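Wimar Publishes Working Practice for Two-Arm Tabletop Robot Cells

Jun 25, 2023 – Wimar today released the first edition of its working practice for two-arm robot cells used on tabletops in shared rooms. The document sets out how such a cell is laid out, marked, started, stopped and recorded. It is written for laboratories, training rooms and small workshops where people pass through the same space in which the arms are run.

The practice was drafted by Wimar and reviewed by Dustness, a maker of bench frames, and by the test house Oyewole. It replaces the internal checklist that Wimar has supplied with its frames. Sites that already use the checklist may continue to do so until the end of December, after which new cells are to be assessed against the published text only.

Scope

The practice covers cells with 2 arms mounted to a common frame, working over a fixed table, and handling loose household goods, clothing, footwear, containers and similar items. It does not cover mobile bases, overhead gantries, cutting tools or heated tools. Cells in which a person hands an object directly to a gripper are also outside the scope and will be treated in a separate part.

Main requirements

Each cell is to have a drawn reach limit for each arm, taken with the arm fully extended and the gripper closed. Where the two limits overlap, the shared area is entered on the cell drawing and a speed limit is assigned to it. The operator confirms the speed limit at the start of each shift and signs the log.

The stop control must be reachable from the operator's normal position without leaning over the table. A second stop control is required where the room has more than one entrance. Both are tested before the first run of the day, with the arms powered and stationary.

Records of stops, both planned and unplanned, are kept for 1000 operating hours. The log form in Annex B has been shortened to a single page. The review by Oyewole drew on 353 log entries from cells already in service, and the wording of the stop categories was changed in several places as a result.

Cables, floors and containers 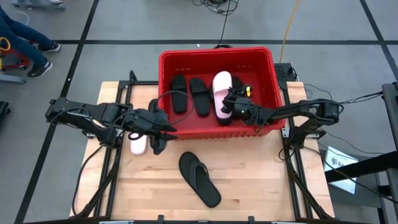
Section 6 deals with housekeeping and is the longest part of the text. Cables are listed by route, and every route has a named owner on the cell drawing. The section treats cables on the arms separately from cables on the floor. A cable that loops from an arm over an open container, as with the left arm and the red basket of slides, is entered as a snag point and checked through the full travel of that arm. Bundled cables leaving the frame and cables lying on the floor are checked at the start of the shift. Floor marking is to remain legible from standing height.

Containers are to be placed so that either gripper can be withdrawn straight up from any working position. Items outside the container at the start of a run are recorded by type and position.

Availability

The working practice is available from Wimar on request, in print or as a file. Worley will provide assessor training for sites that wish to carry out their own checks. Comments on the first edition may be sent to Wimar in writing and should quote the section number – general remarks will be held for the next full revision.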